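4. Textiles and the acoustic comfort of converted rooms

4.1 Background to the room survey

The buildings in this study were not made for the work that is now done in them. Fosside was a net factory, Trarholm was a grain store with offices on the upper floor, and the Otelau site is a former school whose classrooms were joined in pairs when the dividing walls were taken out. All three have been changed into shared working space during the last two decades. The changes were mostly of the same kind: the old ceiling boards were removed, the concrete or brick was painted, and large windows were put in. The result is rooms which look open and bright but in which speech is difficult to follow when more than one group is present.

In the first part of the paper we described how the 63 rooms were selected and how they were grouped by volume. In this section we consider the soft materials in them, and especially curtains. We chose curtains because they are the only acoustic measure that the users of the rooms can buy, hang and move without asking the owner of the building. Ceiling panels need a permit at Trarholm, and at Fosside nothing may be fixed to the brick. A curtain on a free-standing rail meets neither of these difficulties.

4.2 Method

Reverberation was measured in each room with the curtains open and again with the curtains closed. Where a room had more than one curtain, all of them were moved together. Furniture stayed in its usual position, and we asked the users not to clear the room before our visit, as a cleared room would have given a longer reverberation than the one they normally work in. Two persons from the measuring team were present each time and stood at the same marks on the floor.

The measurements at Otelau were made in July, when the school yard outside is quiet. At Fosside we had to wait for the ventilation to go down in the evening, and for this reason the recordings there were made after 7 p.m. At Trarholm there was no such limit, but in two of the upper rooms the rain on the roof was so loud that the recordings had to be repeated on another day. We kept the first recordings of these two rooms but did not use them in the results.

For each curtain we noted the fiber, if a label could be found, the distance to the wall behind it, and the fullness. By fullness we mean the width of the fabric divided by the width of the rail which it covers. A curtain with a fullness of one hangs flat; with a fullness of two it falls in deep folds. The color was noted too, although it has no acoustic meaning, for it turned out to be important in the answers of the users (section 4.4).

The users received a short questionnaire, the same as the one used in the Durán survey of reading rooms, with two questions added about light. We received 91 complete answers. They are not equally divided between the sites: Otelau is clearly over-represented, as the staff there distributed the form themselves at a morning meeting. The reader should keep this in mind when the sites are compared. In our opinion the comparison between curtain types is less affected, because all types are found at all three sites.

4.3 Effect on reverberation

Closing the curtains shortened the reverberation in nearly all rooms. The effect was strongest in the higher bands and became weak below about 400 Hz, as is expected for a porous material which is thin compared with the wavelength. In the lowest bands we could not separate it from the normal variation between two recordings in the same room.

The distance to the wall had more influence than the weight of the fabric. A light curtain hung at some distance from the wall often did as well in the middle bands as a heavy one that touched it. This is known from laboratory work, but the users did not know it, and in many rooms the rail had been pushed close to the wall to save floor space. At Fosside we asked permission to move the rail in one of the middle-sized rooms and measured again in the new position. The improvement was small but it could be repeated, and the users decided to leave the rail where we had put it.

Fullness came second. Flat curtains gave poor results in all room groups. We saw many of these at Trarholm, where the fabric had been bought for the exact width of the opening. It seems that the people who bought it thought of the curtain as a kind of door – something which should cover a hole – and did not see a reason to pay for more fabric than the hole required. From the acoustic point of view the additional fabric is the useful part.

In the joined classrooms at Otelau the results were more difficult to understand. These rooms are long and low, and a curtain on one short wall changes the sound near this wall but leaves the other end almost as before. The average over the whole room hides the difference. We therefore report the near and far positions separately for these rooms in Table 5, and we advise against using the average when a curtain is planned for a room of this shape.

4.4 What the users reported

The answers agree with the measurements only in part. Users of rooms with a dark curtain said more often that the room was calm than users of rooms with a light curtain, also when the measured reverberation was the same. We do not think that they heard a difference. It is more probable that the question about calm was answered with the eyes as well as with the ears, and that a wall without windows, posters or moving persons is experienced as quiet. Several users wrote remarks in this direction. One wrote that the curtain "takes away everything behind it," and another that the room had become "smaller but easier."

There were also complaints. The most common was that dark fabric makes the room gloomy in winter. The second was dust, which is visible on black fabric much sooner than on gray or beige. Users who had a black curtain on one side only were more satisfied than users who had it on two or more sides. This was true at all three sites, though the groups are small.

We also asked who in the room decides if the curtain is open or closed. In most answers it was the person who arrives first, and after this the curtain is not touched until evening. A curtain that was hung in order to be adjustable is thus in practice fixed for the whole day. In rooms that are used by two groups with different needs this leads to some irritation, which the users described politely but at length.

The two questions about light gave a result which we had not looked for. Users with a dark background behind the work table found it easier to see pale objects and papers on the table, and in particular they mentioned fewer reflections. With a dark table top this was mentioned more often again. Black curtains behind black tables are therefore not only a matter of taste, and they can be found in rooms where sound was never the reason for the purchase (Figure 6). In such rooms the acoustic gain is a side effect, which comes without further cost.

Figure 6. Black fabric curtain behind a black table with a white board on it.

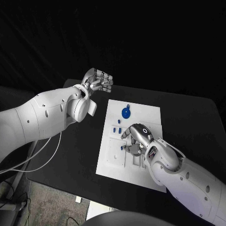
The side effect should not be counted on in planning, however. When fabric is bought for its darkness, the choice usually falls on a dense, closely woven type, and some of these have a coating on the back. A coated fabric lets little air pass and so absorbs less than an open one of the same weight. In five of the rooms at Fosside we found coated curtains, and their effect was smaller than the fullness and the wall distance would suggest. The staff there have since tested an uncoated lining hung in front of the coated fabric. After 12 months the lining is still in use, but we have not yet been able to measure it under the same conditions as the other rooms, and it is left out of the calculations in section 5.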